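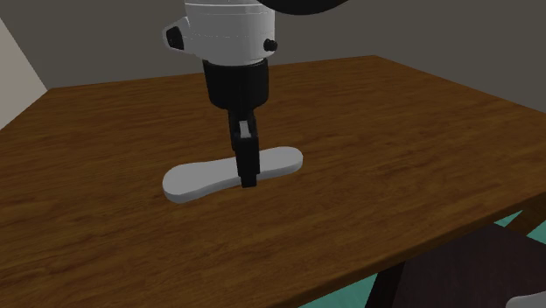 By Weidong Jin
20 May 2020

The score for "Fluswood" ran to 208 measures, and the file would not print past measure 100.

Lihua checked the download twice. The MIDI version played through to the end on the old Zamon keyboard, with the left hand in eighth notes and the right hand entering at measure 18. The PDF stopped on a half cadence in G minor. She wrote to the publisher in Kodthorpe and received a form reply with a license number in it.

She set the tempo to half speed and began to take the rest down by ear. Each measure was played four times. Pedal marks were left out, as MIDI export had turned them into long notes and she could not tell which were meant.

By evening she had 25 measures on paper. At measure 125 the melody dropped a fifth and repeated a figure her teacher, Ye, had used to warm up before lessons. The rhythm was the same, including the late third beat.

She stopped the playback and looked at the title page. Composer: not listed. Arranger: not listed.

She sharpened the pencil, moved the cursor back one measure, and pressed play.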